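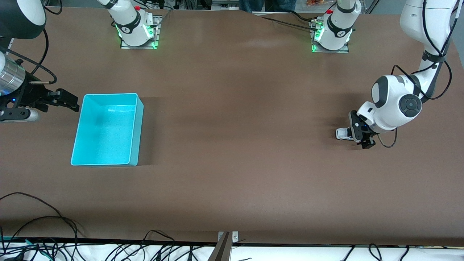

Fig. 1: Empty turquoise bin on the brown tabletop.

Where Does the Food Go? A Project on Waste in Shared Student Kitchens
Rónán Mulcahy

I picked food waste because I live with it. There's a shelf in our fridge at Sunwood (that's my hall) that everybody calls the museum, and in February I found a bag of spinach on it that had turned to soup. My tutor said I could base the project on my own building as long as I asked everyone first, so I did, and 49 people signed up. I was hoping for 20!

What I did

Each kitchen got a sheet of paper on the wall and a set of cheap kitchen scales. Whenever someone threw food away they wrote down what it was, what it weighed and why it was going. I gave them four reasons to choose from: gone off, cooked too much, didn't like it, and other. The study ran for 10 days. Tea bags, bones and peelings didn't count, which caused more arguments than I expected - one kitchen wanted to know if broccoli stalks were peelings. I said no, you can eat those, and I'm sticking to it.

I also did short chats with anyone who'd have me, usually at 6 in the evening when people were cooking anyway.

What I found

Bread was the worst by a long way. We logged 1,095 grams of it from the kitchen at Rosenthal, the smaller block next door, and most of that was the last few slices of a loaf. People living alone on a student budget buy the big loaf as it's better value, then can't get through it. Salad came next, and after that cooked rice and pasta, nearly always under "cooked too much". Hardly anyone measures rice. I don't either, or I didn't before this.

Meat was hardly ever thrown out. When I asked about it people said it cost too much to forget about, so I think price matters more than how quickly something goes off. I'd like to test that properly with more people.

The chats were my favourite part. A few people told me they binned things they weren't sure about because they shared a fridge and didn't trust how long the door had been left open. I hadn't put that on the sheet at all, so it's hidden somewhere in "other".

Problems

Two of the sheets went missing, and one got so wet I could only read half of it. People also got bored, and the entries thin out badly towards the end. I can't tell if they wasted less or just stopped writing it down - probably a bit of both.

What I'd change

I'd use a shared form on people's phones, add a "not sure it was safe" reason, and weigh the bread people buy as well as what they bin. We've started freezing half of every loaf in my kitchen, and the spinach now goes in curry.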